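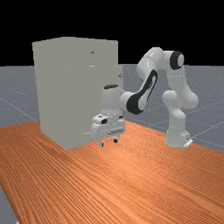 Cabinet task in sim, arm by the right side, fingers open

gullora_fan
House rule at Fleltden: 200 clean sim runs before anyone touches the real arm. Fair?

okoth77
Ours is 2000. We have very safe robots and very few results.

virent_refugee
Count is the wrong rule. Write down what ends a run. Ours says any contact between wrist and cabinet is a fail, even if the door opens beautifully.

okoth77
So a nudge is a fail? You'd flunk my movers.

virent_refugee
Yes — and I've seen your dresser.

gullora_fan
We logged 114 nudges as "successes" in June. Asking for a friend.

okoth77
Your friend should cap the speed and start over.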